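My grandmother never taught me to swim, but she did teach me to be afraid of the sea, and for years I figured that was the same kind of favor. Then in June I signed up for adult lessons at the Tesasberg pool (252 dollars, towel not included!) and met Orvokki Heinonen, who has been getting grown-ups to float for longer than I've been alive.
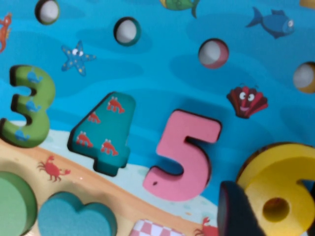

Floating, she told me, is mostly letting your ears get wet. I hated it. I hung on to the gutter for two whole lessons and went home smelling of chlorine and cross with everybody. My nephew learned his numbers from an ocean puzzle, the kind with whales on the 3 and little red crabs on the 4, and he thinks the sea is the friendliest place going. I wanted some of that.

By the fourth lesson I was on my back, staring at the ceiling tiles, and Orvokki had quietly taken her hand away. I yelled so loud the lifeguard stood up. Next month we try the lake, and I've already bought the goggles.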